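Madhu Solanki lights up when you ask her about bottles. She looks after the Lencho refill and recycling corner, and last year 2,025 of them passed through it.

"People think it's dull, and it's such a lovely job!" she says. "You get ribbed ones, stubby ones, little coloured ones. I like to lay a few out flat so I can see the labels and the caps before I decide anything."

Her favourite bit of kit is a plain round bucket - dark green, with a good thick rim that's kind to the hands. Does she take the caps off?

"Caps stay on. Everyone asks me that! A loose cap rolls under something and you find it in August."

Vilém Zelenák, who shares the morning shift, prefers crates. "He's wrong," says Madhu, laughing, "but he makes very good tea."

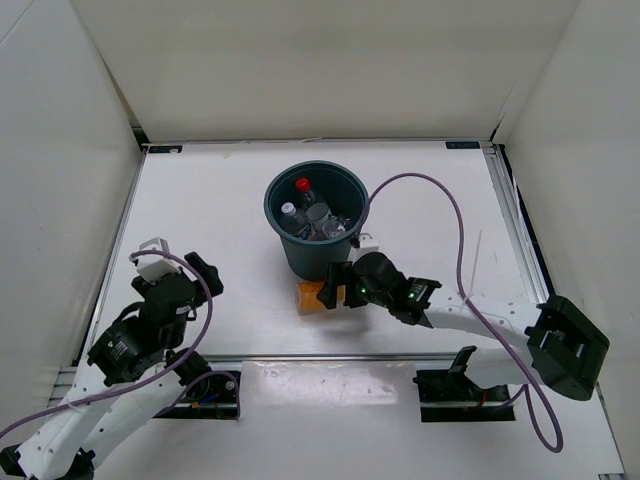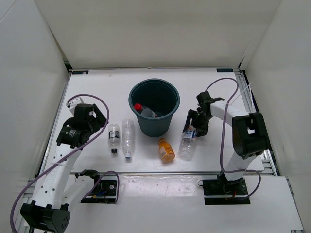 *Bottles and the green bucket at Lencho.*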